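Priltosine brings robot arms to the packing bench

Priltosine has set up two robot arms at a workbench in its Goststead repair shop, where 18 people work. Small parts and toys get picked up with orange-tipped grippers.

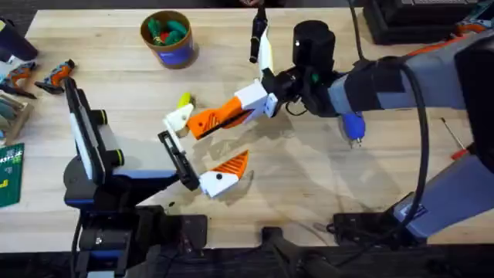
What changes for staff

Sorting used to fill the first 40 minutes of each shift. Bench staff now spend that time on repairs – and on checking the arms.
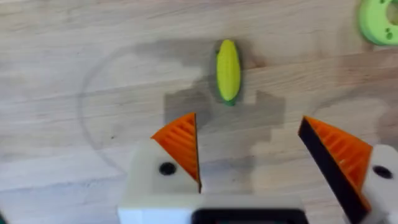 Training began in March, and all shifts have had a turn. Hand tools are next on the list. 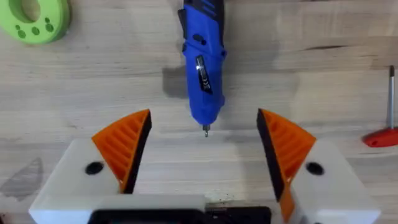 Parsa, from the late shift, said the job is easier on the wrists but there is less talk at the bench.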